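Vomthorpe workshop, bench notes
March 30, 2023

Morning spent on the old field telephone set, the one that came in with the Bùi collection, and I am glad to say it is in better heart than I feared. The case had been stood on its end in somebody's loft for years and I was half expecting the cells to have leaked all through the bottom. They had leaked, but politely, into one corner, and the green crust came away with a soft brush and a bit of patience (and two cups of tea).

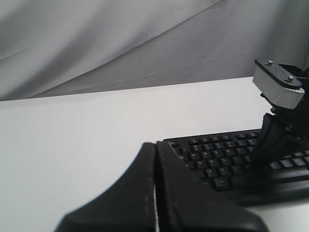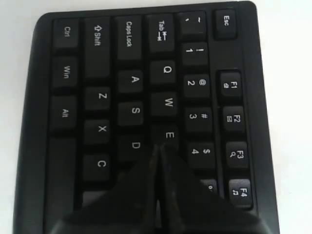

Now then, the generator. For anyone picking this up after me, the crank turns freely in one direction and sticks at the same point every time in the other. I took the side plate off thinking it would be a chipped tooth on the small gear, and spent a good while looking at every tooth with the loupe, and they are all lovely. What I did find was a curl of hardened grease behind the bearing, the sort that sets like toffee. I've put a drop of light oil on it and left it to soak. Please don't force it in the meantime, Tùng, I know you like to help things along!

The line terminals are sound. I cleaned both with a fibre pen and put the meter across the handset lead, which was fine until I bent it near the strain relief, and then the reading went all over the place. So there is a broken strand or two in there. Kumaresan is of the opinion that we should replace the whole lead with new cable in an old braid, and Antigoni would sooner leave it be and label it as not working. I can see both sides. The set will be behind a rope for most of its life, but we did promise the cadets that they could ring one hut from the other at the open day, and it would be a shame to let them down when the rest of it is so nearly there. My own feeling is that we could make up a second lead for demonstrations and keep the original in a bag with its tag on. I'll put that to them both over lunch.

While I had the lid off I found the paper label inside it, and this is the bit I was pleased about. Most of it has gone brown, but under a raking light you can make out the stores number, and it ends in 914. That matches the line in the old signals ledger which Tài copied out for us in December, where a set was written off as lost on exercise. Lost, my foot! It went home in the back of someone's car, I should think, and a good thing too, or it would have been scrapped with the rest. I have not touched the label beyond taking the dust off. It wants a proper look from someone who knows paper.

Wire next. We have up to 100 metres of the twisted field cable on the drum, but I wouldn't trust all of it. The outer turns have gone stiff, and the insulation cracks if you so much as look at it. Further in it is nice and supple. I unwound the first stretch along the corridor, which made me very unpopular with everybody trying to get to the kettle, and cut back 9 metres to where it was sound. The offcut is in the tin marked SCRAP and can be used for practising splices. Chiến has asked to learn the old married joint, the one with the reef knot in it, and I said I'd show him, though it is a long time since I tied one with anybody watching.

Tried the buzzer on the bench supply, starting low and coming up a little at a time. Nothing at all to begin with, then a sort of cough, then a good strong rasp that brought Antigoni in from next door to ask what had died. Contacts are pitted but will dress up. I stopped there, as I didn't want to run it for long with the points in that state.

The Sorken set is still waiting its turn on the shelf and I haven't forgotten it. Same family, later pattern, and missing its bell. If we can't find a bell then the Zeten people may let us have a broken set for parts, and I have a letter half written to them asking very nicely.

Left for next time:
Check the crank after its soak and wipe out the old grease.
Dress the buzzer points.
Decide about the lead, once the other two have finished arguing.
Ask Tài if the ledger gives a date for the exercise.
Buy more fibre pen refills, we are down to the last one and it is mostly stub.

Oil bottle is back in the left-hand drawer with its cap on.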